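Cakdale Pet Notes

Spring shedding is here, and so are the treat puzzles

If your couch looks anything like mine this month, you already know that the dogs of Cakdale are dropping their winter coats all at once. I have swept the same corner of the kitchen twice since breakfast and there is a fresh tumbleweed in it as I write! So I thought I would share what has been working at our house, along with a word on the new puzzle feeder so many of you wrote in about.
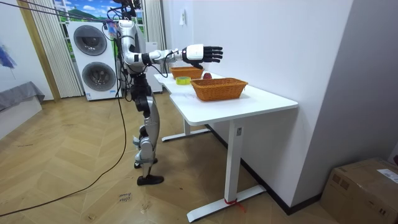
Dalia Dambrauskienė

First, the brushing. My old shepherd mix puts up with ten minutes before supper and not a second more, so we do one side one night and the other side the next. A plain rubber curry comb gets most of it. Go easy over the hips and belly, and stop if you see pink skin.

Now, the Prirkidance. It is a flat feeder with sliding lids, and you tuck kibble under each one and let the dog nose them open. Cristóvão Abreu lent me his for two weeks (his beagle had cracked the whole thing by the second evening and was asking for seconds). The large size holds 338 grams, which is more than supper for most of our dogs, so measure first and fill after. I liked that the lids come off for washing. I did not like the rubber feet, which slid all over my tile - a damp dish towel underneath took care of it. 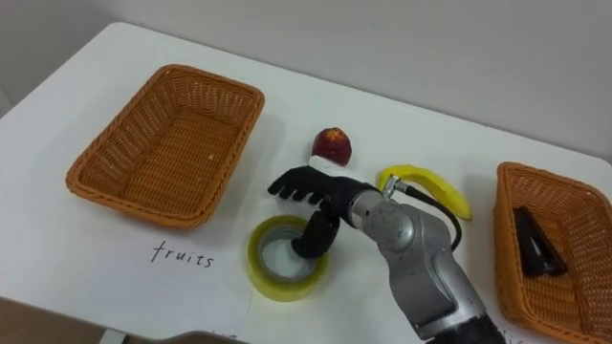 The basket on the left, with its "fruits" label.

A few of you asked whether apple slices are all right as a filling. Ours gets them now and then, cored and with every seed taken out. Please leave grapes and raisins out altogether, even one or two.

Last thing - the Jitanlow Dog Walk is back in December, and there are 32 places left for the short loop. Bring a leash, a towel and some patience for the muddy bit by the creek. Give the puppies extra room at the start, too!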